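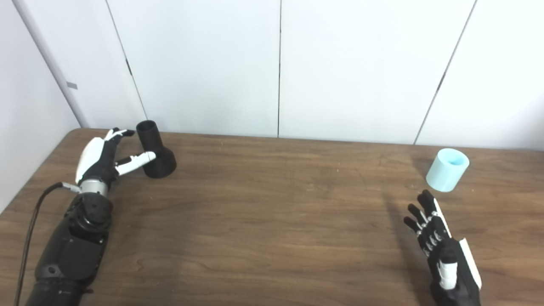
Figure 1. Two-handed tabletop station, view from the head camera. A black fitting stands by the left hand and a light blue cup by the right.

Unit 7: Gathering Demonstrations for a Learned Policy
Course handout, revised 29/09/2021

7.1 Purpose of the unit
Students will plan, record and review a set of demonstrations for a two-handed task. The set is later used to train the policy studied in the second half of the course. Reading: Đặng, course notes, chapter on imitation from teleoperation.

7.2 Terms
An episode is one continuous recording, from the start signal to the stop signal. A demonstration is an episode that has passed review. A start layout is the arrangement of objects on the table before the operator moves. These terms are used in the same sense in the written examination.

7.3 Choosing start layouts
The policy can only be expected to handle positions it has been shown. Each team prepares 11 start layouts and enters them in the layout sheet before recording begins. Objects should be placed near the back edge in some layouts and near the front in others, and their spacing should vary. In Figure 1 the two objects are well separated, with open tabletop between them, and each hand has one object within its own side. Layouts of this type are suitable for first sessions. Layouts in which both hands must work in the same area are introduced after the June review.

The orientation of an object counts as part of the layout. The fitting in Figure 1 has one opening at the top and another facing right; turned the other way, it presents a different shape to the left thumb and may call for a different grasp. A plain upright cup is far less sensitive to rotation.

7.4 Recording
Episodes are recorded in Lirkov and stored on the Nasterach server under the team's number. An episode may not exceed 600 frames. The operator begins with both hands in view of the head camera and still, then approaches at a steady pace. Hesitation close to an object is copied by the policy - if the operator loses the grasp, the episode should be stopped and marked, and the layout repeated.

7.5 Review
A second team member reviews every episode. An episode is rejected if a hand hides the object during the whole approach, if the layout does not match the sheet, or if the time stamps of the camera and the joint readings differ. Rejected episodes are kept in a separate folder and are not deleted.

7.6 Submission
Each team submits 310 reviewed demonstrations, the layout sheet, and a one-page statement of known gaps in coverage. Teams using the Drokex export tool should state its version on the cover page. Incomplete sets are returned without a grade.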